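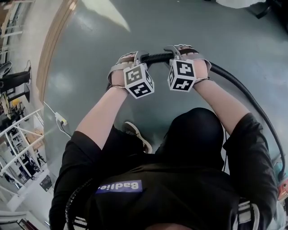 Posted by undell_marsh in Retro & Forum Lore, May 2026

Where did "mind the goose" come from? (long, sorry)

undell_marsh
Evening all. I've been trying to pin down the first use of "mind the goose" as a reply, because my niece said it to me over dinner and she's far too young to have been anywhere near the old Risville boards. For anyone who missed it, Risville was a little browser farming game with a sign on the bridge that was meant to say something like "careful, livestock crossing", and the English version came out as MIND THE GOOSE HE IS EMPLOYED. People used to post it under any warning at all, and then it got shortened, and then it got stuck on pictures of cats and bosses and broken lifts.

My memory is that it started in the Undell forum's screenshots thread, which had got to 265 pages before the host went under. But I've seen people say it came from the Trollau chat rooms first, and I'd love to settle it while some of us still remember.

pondweed40
Oh this takes me back! I was on Undell from the early days and I'm fairly sure you're right. Somebody put up the bridge sign, the next person just wrote "he is employed" underneath, and that was the whole evening gone. I laughed until my tea went cold. My brother and I still say it when one of us is reversing the car.

quietlantern
Lovely thread, but I have to disagree with you both, I'm afraid. Trollau had it before Undell did. There was a bot in the main room that spat out a random line from the game whenever you typed !sign, and the goose line was everyone's favourite. I joined Undell in the January after and people were already using it there as if it was old news, which makes me think they'd carried it over with them.

undell_marsh
Ah, now the bot I had completely forgotten. Did it have the full line, or only the first half? The copies I've found from Trollau all say "mind the goose" and leave off the employed bit, and to me that looks like somebody repeating a joke they'd picked up elsewhere.

quietlantern
Full line, I'd put money on it. Well, a small amount of money. The bot cut things off after 40 characters and the goose just squeezed in under that, so the short version must have been people being lazy.

bramblefax
Can I be a nuisance and say neither? The sign was only in the second translation. The first one, which I had on a magazine disc, says BEWARE GOOSE and nothing more. The funny wording came in with the patch, and the patch notes quoted it in full, apparently without noticing anything odd. So the first place anyone read it was the patch notes, and both forums got it on the same afternoon.

pondweed40
That doesn't really make it a meme though, does it? A line in the patch notes is only a line. It wants somebody to say it back in the wrong place. I'm sticking with Undell on those grounds.

bramblefax
Fair point, and kindly made. I suppose I'm talking about the source and you're talking about the joke.

halfpast_turnip
Been lurking here for 20 minutes grinning at all this. Does anyone remember the Halilović edit? It was the long animated one where the goose goes for a job interview, with the music from the mill level underneath. It was the first version I ever saw, and I didn't know there was a game behind it until a good while afterwards. I think that's how it got out to everybody else, and probably how your niece has it, undell_marsh, as the clips get passed round again every so often with new captions.

undell_marsh
The interview! Yes! "Where do you see yourself" and then just the honk. I've asked her and she says she got it from a girl at swimming, so that's no help whatever, but I wouldn't be at all surprised.

quietlantern
I've dug out an old drive and there are 14 Trollau logs on it, mostly people arguing over turnip prices. I'll go through them after work and if the bot is in there I shall be quite unbearable. If it isn't I'll come back and say so — promise.

bramblefax
Please post the turnip prices as well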